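In Praise of the Unmade Bed
by Oluwatosin Ezeani
9/9/18

I grew up in a house where a bed was made before breakfast or there was no breakfast. My mother could walk past a closed door and know, somehow, that the sheet behind it was still in a heap. She'd stop and wait. You'd hear her slippers stop. So I got very good at hospital corners by the age of 6, and I kept it up through college and through my first two apartments, and I'd like to tell you why I quit and why I think you should at least try quitting too.

It started with a cold. I was in bed for most of a week with a box of tissues and a radio, and when I finally felt well enough to get up and go to work I looked at the bed and thought, no, I'll be back in there by eight tonight. I left it. Covers pushed down to the foot, pillow on its side, the whole mess. I felt guilty on the bus. And then I came home, dropped my bag, and climbed straight in, and it was wonderful! No peeling back a tight sheet with cold feet, no moving four cushions to a chair. The bed was just open, the way a kitchen with something on the stove is open.

I've been doing it ever since, and I have become a bit of a bore about it at parties.

Let me say first what I'm not arguing. I love clean sheets. I wash mine often and I hang them out when the weather lets me, and I'd happily write another essay this long on line-dried cotton. I also don't think people who make their beds are uptight. Plenty of them get real pleasure out of it, the snap of the sheet and the smoothing down with the flat of the hand, and good for them. What bothers me is the idea that the made bed is a moral matter. You hear it everywhere now. Make your bed and you've won the day. Make your bed and the rest of your life will fall in line behind it. There are whole talks on this! I sat through one at a work retreat, given by a very cheerful man in a very crisp shirt, and I remember thinking that he'd never met my uncle, who made his bed like a soldier every morning and couldn't hold on to a paycheck for the length of a weekend.

A bed is a place to sleep. It's the one piece of furniture we use with our eyes closed. Why on earth did we decide it had to look good at two in the afternoon, with the bedroom door shut and everyone out of the house?

Part of the answer, I think, is shopping. Go into any home store and look at the display beds. My local Feretti has one in the front window with so many pillows on it that there is no bed left to lie on. I asked the clerk where they were all supposed to go at night and she laughed and said hers went on the floor. So that's the system: you buy the pillows, you put them on the bed every morning, you put them on the floor every night, and once in a while you trip on one on your way to the bathroom. The big round one cost $219. I went back to the tag to make sure. For that money I could sleep in an actual hotel and let someone else worry about the pillows.

And the catalogs know it! This is the part I find so funny. Turn the pages of the Brimora fall catalog and half the beds in it are rumpled. A corner thrown back, a blanket sliding off toward the rug, a dent in the pillow, maybe a cup of coffee on the nightstand. Somebody worked hard on that dent. They know perfectly well that a bed with the covers thrown around looks warm, and a bed pulled flat looks like it's waiting for an inspection. They want us to want the rumpled one, and then they sell us the things that go on the flat one.

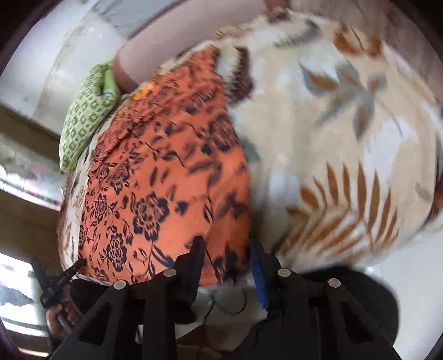 Then there's the matter of air. My grandmother, who was strict about nearly everything, did not let anyone make a bed right away. You folded the covers down over the footboard, you opened the window, and you left it all alone until the room had freshened up. She said a bed needed to breathe like bread needs to cool. I can't give you the science, and I've read enough confident articles on either side to stay out of that fight. All I can say is that a bed that's been open all day smells better to me at night than one that's been buttoned up since seven. Try it with a heavy quilt sometime and see if you agree.

I should admit that my household is divided. My wife, Onyeka, makes her side. I'm serious. We have a big bed, and on the mornings when she gets up last she pulls her half of the blanket straight up to the pillow and pats it, and my half stays where I left it, like a map of some hilly country next door. We had words over this in the first year. Now I kind of love it. You can read our whole marriage off that bed. When her sister comes to stay, Onyeka closes the bedroom door, and that is the full extent of the negotiation.

The kids are another story. I thought about this hard, because it's easy to have a charming opinion about your own bed and harder to have it about a nine-year-old's floor. What we settled on is that dishes come out of the bedroom, laundry goes in the hamper, and the bed is theirs. My son sleeps in what I can only call a nest. He has a system of blankets, and if you straighten them he can tell, and he's upset in the same way I'd be if someone came and tidied my desk. My daughter makes hers every day without being asked, with a stuffed rabbit called Ellitz dead center. Same house and same rules! I take this as proof that it was never about character in the first place. Some people like a smooth bed and some people like a burrow.

I did the math once on the time, by the way. Say it takes 3 minutes to make a bed properly, with the cushions. Do it every day and you're past eighteen hours a year. I don't claim I've used my eighteen hours for anything noble. Mostly I've used them to sit at the kitchen table a little longer with my second cup, looking out at the neighbor's cat. But they were good hours, and I noticed them, and I can't say I ever noticed the ones I spent tucking.

A reader wrote to me after I mentioned all this in passing in an earlier column. Hers was a kind letter, and she made the best case for the other side that I've heard. She'd had a hard year, she said, and there were days when pulling up the covers was the only thing she got done, and seeing it done helped. I believe her completely. If the made bed is a hand you reach back and give yourself, then make it, and make it as tight as you please. I'd only ask that we stop giving the same advice to everyone as if we all woke up in the same morning.

My mother visited last September. She looked in at our room, at the straight half and the hilly half, and I heard the slippers stop. Then she asked me which side was mine, and went down to see about breakfast.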